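Modding Project Report: Wardrobe Chores for Drilelex

What I set out to do

My project was a mod for Drilelex, the life sim I've been playing way too much of since middle school. Characters in the base game own clothes but never have to look after them, and I wanted a chore system where outfits get worn out, washed, folded and put away. Cempaka Latuheru tested every build for me (thank you!!), and Faizal Osman let me borrow his script loader, Itska, so I didn't have to write my own.

How it works

Each clothing item gets a hidden wear score from 0 to 30. Once it tops out, the character gets a grumpy mood until somebody does laundry. I wrote the whole thing in 686 lines of script, and a good chunk of that is just checking that two characters don't grab the same shirt — that bug ate most of April.

Folding was the fun part. I made 2 new interactions, Fold Neatly and Toss in Drawer, and messy characters pick the second one nearly every time. Jeans got their own folded model, with the back pocket and its double stitching on top.

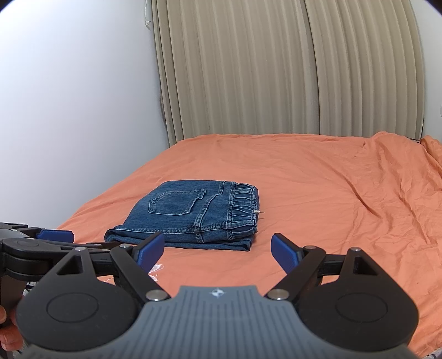

Results and what I'd change

The mod has 247 downloads on Nallico so far, which made me ridiculously happy. The biggest complaint is that it clashes with the Wijaya furniture pack, whose dressers use a different storage slot. I'd fix that first, and then maybe add ironing.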